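# Rutherford Robotics Club: Walking Project Gallery

Updated 11/09/2018

The walking group meets in the computer lab after the build group has cleared out. All of our work this fall is in simulation. Members write the gait code on the lab machines, load the humanoid model into a furnished room, and save a render when there is something to discuss.

We started in January with a flat gray test floor and no walls. Rory Cruickshank moved us to furnished rooms over the summer so that the planner would have doors, corners and furniture to deal with. The project is called Flollach, after the folder the first version was saved in.

Each run is limited to 400 simulation steps. The log records joint angles for both legs, the position of each foot, and the time of every contact with the floor. Members compare the log to the render before changing any values. So far the group has logged 1,602 runs, and the log files are kept on the shared drive under the name of whoever started the run.

New members begin with the standing exercise and then do the weight shift. After that they can edit the step length and knee bend in their own copy of the settings file. Please don't edit the shared copy.

**Walking, room with sofa and potted plant.** The humanoid model in mid-step on dark carpet, with both knees bent and one arm reaching forward.
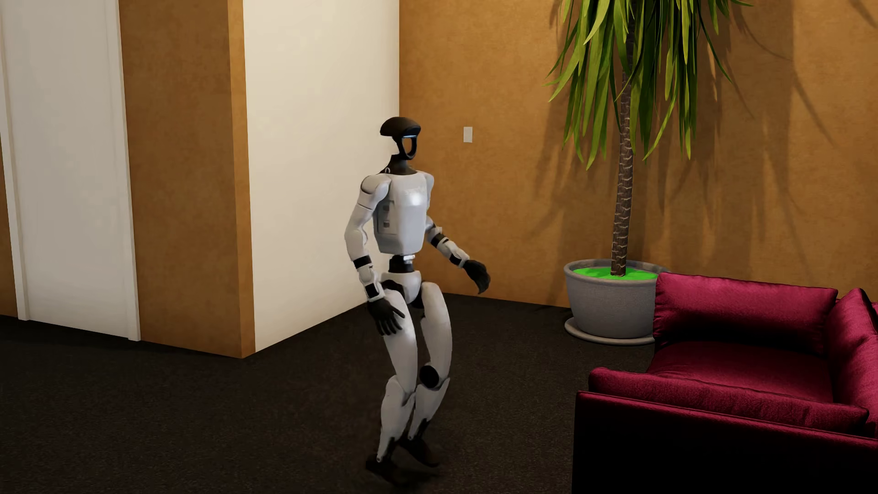
Settings files for the next round are due to Rory before the lab closes for winter break. Put your name and the run number on the first line.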